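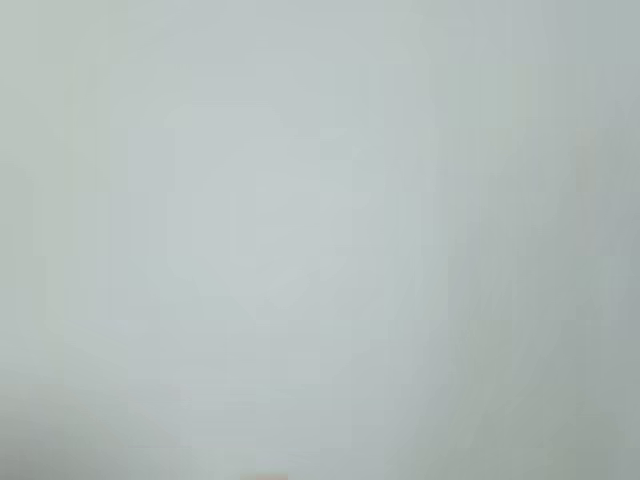 Brullthorpe Round: water on the high section, clockwise

Forum index > Long routes > Planning
Started Mar 5, 2022

fellgate_r
I am planning the full Brullthorpe Round (112 km) for June, clockwise, carrying a tent. The older guide gives reliable water at Pelkonen hut and then nothing until the sheepfold below Plosik, and it treats the gap as a single long day. I would like to split it and camp on the plateau, so I need to know whether there is anything drinkable between the two. The map marks a spring at the 523 m spot height. Does it run in early summer?

Pack details, in case they matter: hollow fibre filter, two soft bottles, one rigid bottle for camp. I normally drink half a litre an hour on the move and want two litres for the evening and breakfast.

otterbank
The spring exists but the symbol is in the wrong place. It comes out on the east side of the wall, a little below the spot height, under a slab. If you follow the path on the west side you will walk straight past it. In a normal June it is a trickle, enough to fill a bottle if you have patience and a cut-down cup to catch it with. After a dry May I would not plan on it.

Halyna Kobzar
I disagree about the dry May. I have used that spring in each of the last few summers, including one when the stream at the sheepfold had gone, and it was running. The flow is slow but it does not seem to follow the rainfall of the previous month. The rock above it is limestone over shale and the water comes out at the junction, so I would expect a long lag.

What does go is the pool marked further along, past the second cairn. It turns brown and the sheep stand in it. A hollow fibre filter will clog on that water very quickly.

otterbank
I was there in a dry year and there was a damp patch under the slab and nothing else. We may be talking about different slabs. Mine is directly under the bend in the wall.

Halyna Kobzar
Then we are. The one I use is further down, at the point where the rushes start. You have to leave the wall and drop off to the east. It is easy to miss in mist, and I would take a bearing from the bend.

fellgate_r
Thank you both. That is more useful than the guide. I will treat the upper slab as a bonus and go down to the rushes. A second question: if I find nothing, is there a sensible escape to the valley that does not mean going all the way back to Pelkonen?

tarnside_m
Yes. Plinura gap, on the south side. There is a green track from the gap to the road, steep at the top and then a proper grassed cart track. The farm at the bottom has an outside tap for walkers. You lose the height and have to regain it, so count on half a day if you return to the route. The track is not signed at the gap. Look for the gatepost with no gate.

Do not try the gully to the north. It looks shorter on the map and the bottom of it is crag.
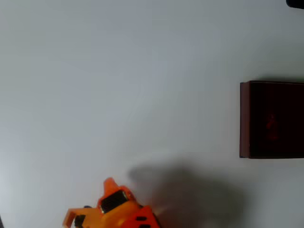
White surface, dark box to the right

cairn_reader
Some arithmetic for the original poster. Half a litre an hour is fine on the flat but low for the climb out of Pelkonen if it is warm. I would leave the hut with 3 litres and drink another half litre before setting off. That covers the climb and the plateau as far as the rushes with some left over. If the lower spring is dry, you still have enough to reach Plinura gap without hurrying.

The weight is a nuisance on the climb, but you only carry it once.

otterbank
Three litres is too much in my view. The climb faces north and is in shade until mid-morning. Leave early, take two, and you will still have water at the wall. I have seen more people spoil that climb with an overloaded pack than with thirst.

cairn_reader
That works for somebody who knows where the spring is. For a first visit, with two people in this thread describing two different slabs, I would carry the extra litre.

otterbank
Fair point.

fellgate_r
I will carry three. Is the ground by the rushes any use for a tent, or do I need to come back up to the wall?

Halyna Kobzar
It is wet and tussocky at the rushes. Fill up there and go back to the wall. There is short turf on the lee side, past the bend, with room for a small tent. Camp at least 50 metres from the spring in any case. Pegs go in for a finger's length and then meet stone, so bring short ones, or use the loose stones lying on the turf. Please leave the wall itself alone. Parts of it have already been pulled about for windbreaks.

tarnside_m
Agree on the lee side in a westerly. If the wind is in the east, which it often is in early summer, that turf is the worst place on the plateau. Cross by the stile and use the hollow on the other side. It holds midges on a still evening.

fellgate_r
Noted. I will mark the bend, the rushes, the stile and the gap on the map, and report back on the state of both slabs when I have been.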